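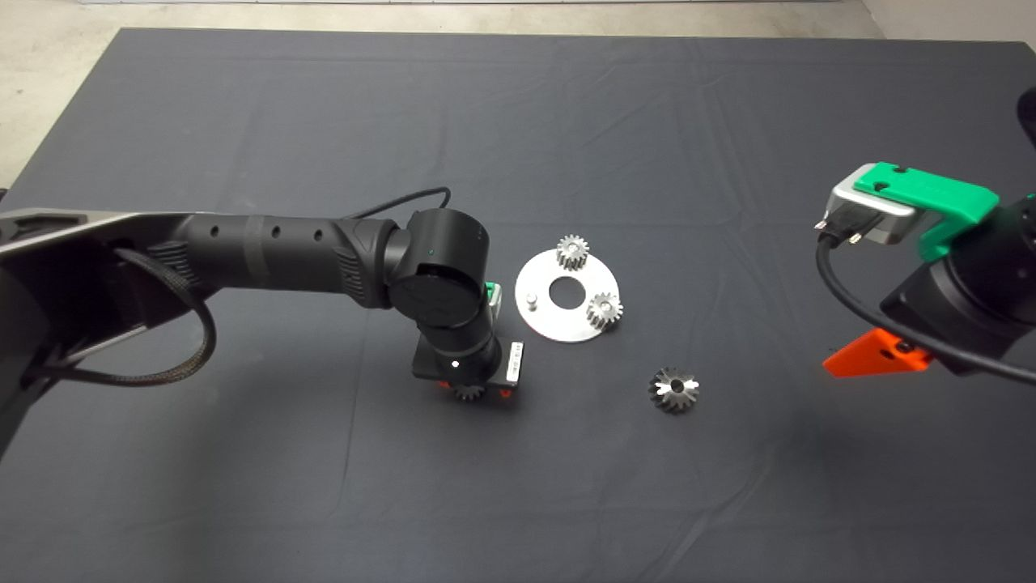
Swanson gearbox, final drive, reassembly notes

The Swanson reduction box on the Asenstead line came out in June after 18 years of service and was rebuilt on the bench by Gregor Munro and Kirsty Morrison. The parts were laid out on a dark grey cloth, which stops small items rolling and shows up bright metal well. The carrier plate is a round piece in brushed silver metal with a large hole through the centre. It lies flat for this stage, with the short pin near its left edge pointing up. The small spur gear is the part that gives most trouble on reassembly, as the teeth are fine and a burr on any one of them can be heard once the box is running.

Order of work

The order below is the one we used. It differs from the printed sheet in one respect: the sheet fits the cover seal before the gears, and we fitted it after.

Carrier plate. Clean both faces and the edge of the centre hole. Wipe with a lint-free rag and check for raised metal where the old pin was driven out. Light scoring on the outer face can be left alone. Scoring on the inner face should be dressed with a fine stone, used flat.

Pin. The pin must stand square to the plate. Check it with a small engineer's square from two sides. A pin that leans will let the gear turn freely by hand and then bind under load -- this was the fault on the first attempt, and the pin had to be drawn and refitted.

Spur gear. Inspect the teeth under a lamp before fitting. Wear is normally on one flank only, and a gear with light wear may be turned over and used again. Put a thin film of Jilline grease in the bore. Keep grease off the faces, where it collects grit. Lower the gear straight down and do not tap it.

End float. Set with shims. We finished with 3 shims on the rebuilt box, one fewer than were taken out. Turn the gear through several full turns after each change and feel for tight spots.

Cover and seal. Fit the seal dry. Tighten the cover screws in opposite pairs, a little at a time, then go round once more.

Running in

The box was run unloaded at 2000 rpm and then stopped, drained and refilled. The first oil carried a trace of fine metal, as expected after new shims. The second was clean. Noise at full speed was lower than before the rebuild, though no reading was taken beforehand to compare.

Spare gears and pins are held in the Risine cabinet under stock number 3007. Old pins go in the scrap tin -- they are not to be put back in the drawer.

Page last revised 26/03/2022.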